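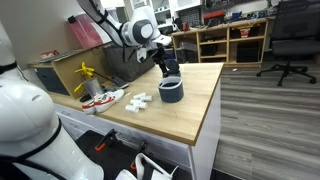 Fig. 1. Mixed items on the worktop: shoes, white cylinders, open container, tools and bins.

Household Storage and Sorting, Session 4: The Mixed Table
Plomcombe Evening Courses, June 2019

Right, so last time we did cupboards, and I promised you something messier. Mixed tables are my favourite bit of the whole course (I know, I know) because everybody has one at home. Mine is in the hall and I'm not proud of it!

Keep Fig. 1 by you while you read. I'd like you to get used to looking at a surface in families before you touch anything. Have a go at these:

Small loose things of one kind. The white cylinders are the easy win. They're all alike, they're in a heap, and there's an open container right next to them. In my notes I call this a "near home", meaning the thing and a possible place for it are already within arm's reach.

Pairs. The white shoes with the red on them are side by side, which is how I want a pair to stay all the way through a sort. One lace is trailing on the wood. Tuck laces in before you move shoes anywhere, or they catch on whatever you carry past next.

Long and awkward things. Look at the yellow handles behind the shoes, and the black and grey tool with the long thin shaft. Long tools want a tall pot or a hook. Put them in a soft bin and they poke the sides out and fall over, and I've lost a decent screwdriver that way.

Things that hold other things. There's the dark blue container, the big grey fabric bin, the pinkish-red one leaning on the wall. Sort these LAST. Students always want to start with the bins, and then February comes round and they've got a cupboard full of lovely empty boxes and a floor full of stuff.

A word on buying containers. I get asked about this every term. The Britell catalogue has almost 200 boxes in it and you need perhaps three of them. The Pivo stacking trays are fine for pens and batteries, too shallow for anything else. If you do want one good lidded crate, Chong on the market does a sturdy one, and they'll let you try the lid first. Measure your shelf before you go. (I didn't, and I now have a crate living under the bed.)

Soft or stiff? Fabric bins are light and kind to furniture but they slump and crease when half full. Stiff ones keep their shape and wipe clean. For little loose bits I'd go stiff every time, with a wide open top so you can see what's in there.

For next session: pick one surface at home, no bigger than a kitchen table. Set a timer for 20 minutes and sort into the four families above, on the spot, without leaving the room. Write down anything that wouldn't fit a family and bring the list along. We'll start with those.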